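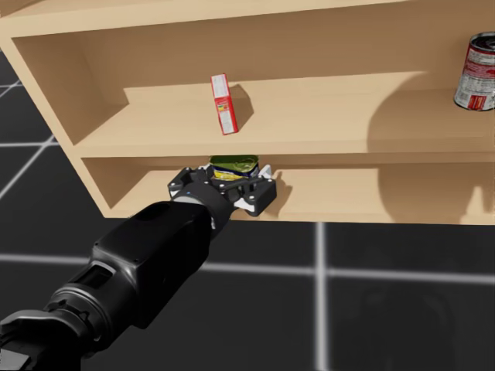 ## 4. Teaching a low-shelf pick

I wrote this section for the packing team at Tomthorpe, so it's the way I do it and the order I do it in. The Elta manual covers the same ground in a lot more words - keep it handy for the fault codes.

You'll do all of this in the simulator first. Nothing gets sent to the real arm until step 6.

1. Open the Trureck shelf layout and load job 1543. Check that the short can is on the lower shelf and the box and the tall can are on the one above.
2. Set the approach speed to 50. You can put it up later, once you've seen it run a few times.
3. Bring the arm in low, with the gripper open and a finger either side of the can. Watch the front edge of the shelf above! It's the bit everyone clips, me included.
4. Close the gripper, then back straight out before you lift.
5. Save the job and play it through from the start, without touching anything.
6. Happy? Press **Send to cell** and ask your shift lead to sign the sheet.

**Note:** if the preview stops with a reach warning, move the start point back by 300 and try again.

**Caution:** the gate must be shut before you send a job. Don't lean in to straighten a can, even if the arm looks parked.

### What changes for you

Since May the arm has done the bottom shelves, so there's a lot less kneeling (my knees are very grateful). You'll still pick the top rows and anything dented or odd-shaped by hand. Whoever is on the cell also looks after the jobs, and that counts as picking time on your sheet - I checked with Maddocks, as several of you asked.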